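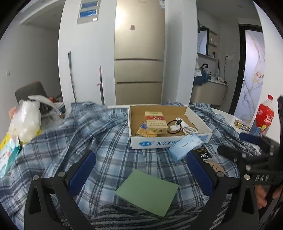

Franquia de lanchonete fechou o salão: o que acontece com meus pontos e com o vale-presente?

Perguntado em Jul 12, 2019

Moro em Pratstead e frequento a Sadow desde que abriram a loja da avenida. Em novembro ganhei um vale-presente deles e ainda tenho saldo, além de 1.088 pontos no programa de fidelidade. Na semana passada colocaram um aviso na porta: o salão fecha no fim do mês e a unidade passa a atender só entrega e retirada no balcão.

O gerente disse que os pontos continuam valendo, mas o aplicativo já não mostra a loja na lista de resgate. O vale-presente é daqueles de cartão, sem código para digitar no pedido online. Perco o dinheiro? Alguém passou por isso quando a Clirnoner fechou os salões dela?

Obrigada desde já.
Ute Kleinschmidt

Resposta 1 (mais votada)

Trabalhei seis anos em franquia de alimentação, parte deles no escritório, então vou responder por etapas.

Vale-presente e pontos são coisas diferentes. O vale é dinheiro pago adiantado. Se a rede continua funcionando, mesmo que só com entrega, ela tem que aceitar o saldo ou devolver o valor. Pontos são um benefício, e o regulamento quase sempre permite mudar as regras com aviso prévio. Leia a parte que fala em alteração ou encerramento do programa, costuma ficar no fim.

Veja também quem emitiu o cartão. No verso vem a razão social. Se for a da rede, qualquer unidade deve aceitar. Se for a do franqueado (a empresa dona daquela loja), a cobrança é com ele, e aí convém usar o saldo antes do fim do mês. Loja que vira só balcão às vezes troca de dono poucos meses depois, e o novo dono nem sempre assume os cartões antigos sem discussão.

Quanto ao aplicativo, a unidade provavelmente foi recadastrada como ponto de entrega e saiu da lista de resgate por causa disso. No meu tempo isso levava uns dias para acertar – às vezes semanas, se ninguém reclamasse. Abra um chamado e guarde o protocolo. Tire também uma captura de tela do saldo de pontos com a data aparecendo.

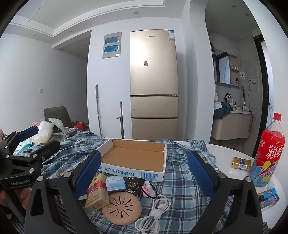 Dá para usar o cartão físico num pedido de retirada?

Depende do caixa da loja. Na maioria das franquias o cartão passa no balcão na hora de pagar, desde que o pedido seja feito ali ou por telefone e fique marcado como "pagar na retirada". Pelo aplicativo não passa, a menos que a rede converta o saldo em código, e esse pedido se faz no atendimento ao cliente com o número do cartão e a nota da compra.

Resposta 2

Na Clirnoner foi assim comigo: fecharam o salão do shopping Te Moana e o cartão continuou valendo no balcão. Eu tinha 114 reais de saldo e gastei tudo em três pedidos. O que mudou foi o cardápio. Tiraram os pratos maiores e o bufê de saladas, ficou basicamente sanduíche e porção. Os pontos eu perdi, porque o programa novo começou do zero. Avisaram por e-mail, mas o e-mail caiu na caixa de promoções e só vi depois do prazo.

Se eu fosse você trocava os pontos logo, em outra unidade se precisar.

Comentário da autora da pergunta: a outra unidade fica a 7 km, dá para ir. Olhei o verso do cartão e a razão social é a da rede, não a da loja. Abri o chamado hoje e deram prazo de cinco dias úteis para resposta.

Resposta 3

vai no procon e pronto, eles resolvem

Comentário: procon só depois de tentar com a empresa, eles vão pedir o protocolo de qualquer jeito. E para os pontos o resultado varia bastante, olha o regulamento antes.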